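Two-armed tidying rig back at work after cable snag stops it mid-session

There's good news from the Tiditz workshop in Jurndale, where the pair of robot arms that has been learning to clear tables is up and running again after a fault in June brought the whole thing to a halt.

The trouble came shortly after 3 p.m., in the middle of a long session of picking up and putting down dishes. The left arm was reaching back over the table when its wrist cable caught on the elbow. The arm kept pulling, the plug worked loose and the wrist camera went dead. That alone should have stopped everything at once. What happened was that the left arm froze and the right arm carried on for another 8 seconds, moving towards a spot where its partner was now standing still.

The two grippers touched. It was a gentle bump, thankfully, and the person on shift hit the stop button before either arm could push any harder. No one was hurt, and the damage came to one bent camera bracket, a frayed cable and a chipped saucer.

"I was so pleased with how the day was going that I'd started telling people," said Necati Karabulut, who runs the rig. "We'd got to 2,765 attempts without having to step in. Then I heard a click I didn't like at all."

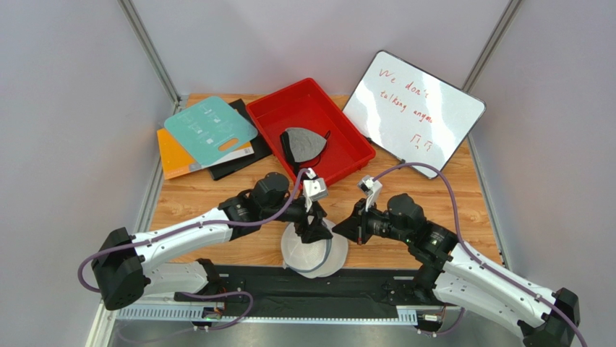
Karabulut and his colleagues spent the next morning going through the logs, and what they found is a lovely bit of detective work. The cable had been fitted with plenty of slack, but the ties holding it had crept along the forearm over several weeks, a little at a time, until there was a loop hanging just where the elbow folds. Any of the arm's longer reaches could have caught it.

The second half of the puzzle was in the software. Each arm had its own watchdog, a small program that halts the motors when a camera or sensor goes missing, and the two had never been linked. The left one did its job perfectly. The right one had no idea anything was wrong.

Both problems have now been put right. The arms share a single watchdog, so losing any signal on one side stops both of them, and the cables are held by screw-down clips supplied by Belhaj, a local parts firm. A paint mark next to each clip shows straight away if it has shifted. Whoever opens up in the morning checks the marks before the power goes on, and there is another check after every 1,000 attempts.

The team also tried the fault again on purpose – five times, pulling a different plug each time, with the arms at low speed. Both stopped on every try, and Karabulut admits there was cheering.

He has written up the fault in plain language and sent it to the other workshops using Esix, the control program the rig runs on. Two have already replied to say their arms had the same unlinked set-up, and one of them found a loose tie the very same afternoon!

Dish practice has started again at the lower speed. Full speed comes back once the new clips have been through a complete month of use, and the chipped saucer has been given a place on the shelf above Karabulut's desk.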